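I moved to Enley in September, and the thing I hadn't planned for was the water. It comes out of the tap so hard that the kettle had a white crust on it within a week. My old place in Karnetton had soft water and I never once thought about it.

The town posts its readings at the library. Ours was 17 grains per gallon on the last sheet. The woman at the desk told me anything over 10 counts as very hard, and that most people on our side of the river either put in a softener or learn to live with it.

I got a quote for a softener from Hrytsenko, the plumbing place on the main road. It came to $2,314 installed, with the salt extra. That's more than I want to spend on a rental, even with the landlord offering to cover a part of it. So for now I'm living with it.

The kettle is easy. I fill it halfway with white vinegar and water, boil it, leave it for an hour and rinse it twice. The shower head gets the same treatment in a plastic bag held on with a rubber band. Glasses are harder. They come out of the dishwasher cloudy, and I've stopped minding.

Laundry took the longest to sort out. Towels went stiff, and dark clothes came out looking dull. I now use a bit more detergent than the box says, add half a cup of washing soda, and run smaller loads. I also stopped using fabric softener – it left towels feeling waxy.

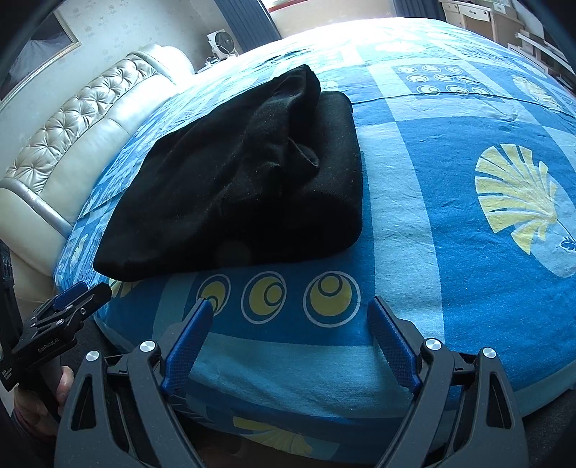

*Black, folded, on the blue shell bedspread. The lint is a separate problem.*

Coffee is the one place I gave in and bought something. Pekus makes a filter jug that costs a lot less than a softener, and each cartridge is supposed to do 100 refills. Mine taste fine up to 70 or so, then the scale starts showing up in the kettle again. I buy them in packs of 5.

The landlord says the pipes on our street are due for replacement next year, though that won't change what's in the water. I'll ask Hrytsenko about a smaller unit that only handles the hot side. If the price is any good I'll post it, along with what the salt costs per month.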